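Slide 4 – why soft goods

Rigid parts were finished by September. Both grippers did fine on those, so I'm skipping the numbers. Boots are harder. The shaft folds, the sole doesn't, and the rubber is shiny enough to upset the depth camera.

Two setups on the same arm: the Perrin two-finger gripper and the Ivesent one with wider pads. Trinis controller for both. Same wrist camera, same floor, 40 picks each, 80 in total. Say this slowly, people asked last time.

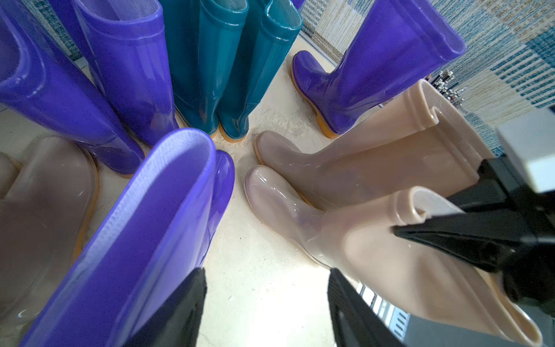 Slide 5 – results

Perrin got 31 of 40. Ivesent got 34. Don't oversell that – three picks is not much. Most misses were on the clear beige rubber, where the camera loses the edge of the cuff. Purple and teal were close to even.

Grip force was capped at 15 newtons. Above that the shaft collapses and the boot swings.

Slide 6 – controller

We tried the Iltasar controller for one Saturday. Faster to close, but it dropped the wrist feed twice, so no scores from it here. The full log has 1,778 entries if anyone wants it. Mention the pads wear quickly on concrete.

Questions, then hand over the clicker.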